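Moving a big fuchsia in a pot, when's safest?

Posted by Gil-soo Ham
Views: 2374

We're moving from Stelstead to Gorkbridge in April and I've got a fuchsia I've had for years that I really don't want to lose. It's in a clay pot I can only just get my arms round. The van is booked for 7 in the morning and the removal people say they won't take plants, so it'll be going in the back of my hatchback with the seats down. The drive is two hours if the bypass behaves itself.

Should I prune it before we go or leave it alone until it's settled? It's already got buds low down on the old wood. And do I water it the night before or let it dry out a bit? My sister says dry, my neighbour says soak it, and they've both got nicer gardens than me so I'm stuck!

2 replies

Joni Ojala

Did this with two of mine when I left my old flat, and they were both fine, so try not to fret. I'd cut it back by a third a week or so before, mainly so you can get the boot shut — you'll lose a few early flowers but it bushes out again by summer. Tie the stems together loosely with soft string (old tights are brilliant) and wedge the pot with rolled-up towels so it can't tip on corners.

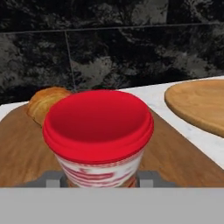
As for watering, I'm with your neighbour, sort of. Give it a good drink the morning before, let it drain all day, then nothing until you get there. A soaked clay pot weighs a ton and you'll have muddy water all through the car. Keep the heater low as well, and don't leave it parked in full sun while you stop for lunch.

When you arrive, stick it somewhere sheltered for a fortnight. Gorkbridge gets more wind than you'd think, and April nights can still be frosty, so have some fleece handy. No feed until you see new leaves.

jatoi300

just put it in the car mate, fuchsias are tough as anything. mine fell off a wall and it's still going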